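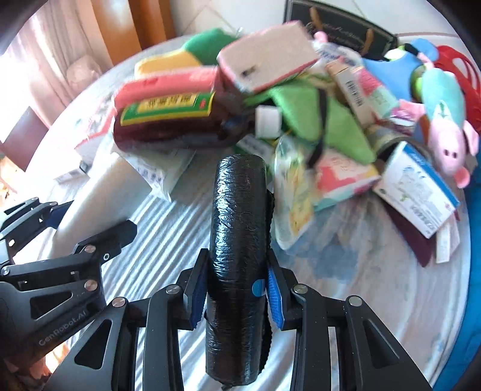

Prikircombe Robot Club: stuff people ask me

Do I need to know how to code?
Nope! Half of us couldn't when we joined. Pirmin runs a beginner hour before each meeting, and you can spend your first month just working the grippers by hand and learning what they're good at.

What do we do at meetings?
This term it's all picking things up (harder than it sounds, trust me). We heap up everyday stuff, sponges, boxes, plush toys, and go at the pile one object at a time. Shiny plastic wrapping is my personal enemy.

Can I bring my own objects?
Please do! Soft, crinkly and oddly shaped are all great. No glass, nothing that leaks, and put your name on it if you want it back.

How old do I have to be?
Grade 9 and up. Younger kids can come watch with a parent.

Is there a competition?
Yes, the Vadham Sorting Cup. We enter 2 teams, and sign-ups close 24th January, so talk to me or Kumudini before then. I'd say come to a few practices first, but I won't stop you if you're keen.

What does it cost?
Club night is free. Cup entry is $200 per team and we split it, so nobody pays it alone.

Where are you?
Room 211, up the back stairs. The front door sticks, so give it a good shove.

Emil Lanz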